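Casix hand demonstrations, data card

Version of 2019-08-14. Maintained by Senyo Akolgo and Araba Asamoah at Senside.

Contents

357 episodes of pick, hold and place, recorded by remote control. The operator wears a tracked glove and the finger joints follow it; the arm is driven from a foot pedal and a handheld pointer. 20 episodes are held back for testing and listed in holdout.txt. The split is by operator — do not reshuffle it.

Layout

Each episode is a folder with joint positions, commanded positions, wrist video and a one-line note typed by the operator. Commands and measured positions share a clock. Video has its own, and the offset is stored in sync.csv.

Known problems

Episode 14 has no usable thumb readings. Delali Fiadzo re-zeroed the glove after it, so earlier episodes need the correction in glove_offset.csv.

Operators pause before closing the hand, often for two seconds or more. We left the pauses in. Trim them if your policy learns to hover.

Grip force is not measured. Motor current is given in its place and drifts as the motors warm up.

Labels

Success was marked by the operator and checked by Ayuba Yakubu. Where they disagreed, the label is "unclear".

The wrist view is stored as recorded, without cropping or colour correction. Faults in the files go to Vega Montes, with the episode number. 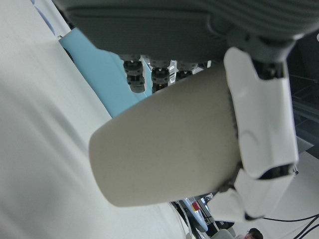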